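3.2 Drying practice in the Tumstead households

Of the 100 households in Tumstead that kept a washing-up diary, 40 reported that they never used a tea towel on plates. Most left them in a rack overnight. Older respondents were more likely to dry by hand, and several said they had been taught to do so as children.

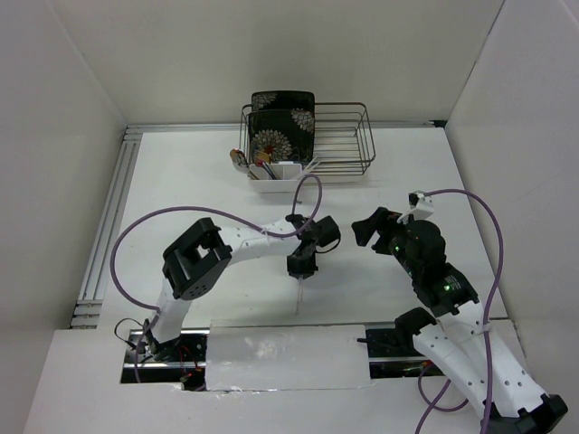 Figure 2. Patterned plates standing in a wire dish rack.

Rack drying was less common in homes with small kitchens, where worktop space was needed for cooking. Villanueva and Bognár found the same in their Clarano survey, although their sample included only 20 rented flats. We did not ask about dishwashers in the first round. The question was added in April, and the answers are given in Section 4.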